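Home Contents Previous chapter Next chapter Glossary

Chapter 8: Setting Up and Looking After a Two-Arm Bench Cell

By Snædís Mogensen
23 October 2019
Reading time: 4 minutes

The last chapter ended with both arms bolted down and powered. In this one we take a bench cell from that state to one that can be left to a new operator, and then we keep it there. Most of the chapter is about small jobs: checking bolts, routing cables, setting the home position and keeping a log. None of them is hard. They do need to be done in order, and they need to be done again after every repair.

We will use the Drorlow cell throughout. It was put together by Thảo Diệp and Phúc Hứa as a teaching bench, and it has been stripped and rebuilt often enough that its log is a useful record of what goes wrong. The cell has two light arms on a shared aluminium rail, one at each end, facing in over a tabletop. Readers with a different bench can follow the same steps if both arms share a base and their reach overlaps in the middle.

8.1 What you should be able to do

By the end of the chapter you should be able to square a pair of arms to a table, set a home position for each, route the cables so that no joint pulls on them, and write a log entry that someone else can use. You should also know when to stop and call for help. A gearbox that grinds is a job for the supplier.

8.2 The rail comes first

Every measurement in the cell is taken from the front rail. If the rail moves, everything taught to the arms is wrong by the same amount, and the operator will usually blame the gripper. In April the Drorlow cell began missing its pick points on the right side only. Two people spent a morning recalibrating the wrist before Lợi Đinh put a hand on the base and felt it rock. One clamp had worked loose.

Check the base clamps before you check anything else. Power off, hold the lower link near the base, and push gently forward and back. There should be no play. Tighten the clamps in a cross pattern, a little at a time, then push again.

8.3 Cables

Cable wear is the most common fault in the Drorlow log. A cable that runs tight over an elbow will be fine for weeks and then fail when the arm is fully bent. Leave a loop at each moving joint, large enough for the full range of travel, and tie the cable only to parts that move together.

Then look at the loop itself. A loop that is too big can catch on the other arm, or sweep light objects off the work surface. Move each joint slowly by hand through its range with the power off and watch where the slack goes. Do this with the work laid out on the table as it will be in use.
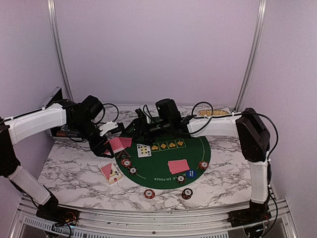

The work we set for this cell is a card table, and it is a good test of the setup. Cards are thin and slide easily, so a gripper set slightly too high closes on air and one set too low drags on the mat. Chips are more forgiving. Teach the card positions first and leave the chips until the heights are right.

Bảo Hoàng teaches each height from above, lowering the gripper in small steps until it just touches the card, then backing off one step and saving the point. It is slow work – allow a full session the first time.

8.4 The log

Each entry needs the arm, the joint, what was found and what was done. "Fixed right arm" is no use to anyone. Entry 757 in the Drorlow log reads: "Right arm, elbow. Cable tie rubbing on link cover. Tie moved back, cable not marked. Full range checked by hand." A reader who has never seen the cell could pick up from there.

Write the entry before you switch the power back on. Section 8.5 begins with the home position, and you will need a small square, a soft pencil and the log open at a clean page.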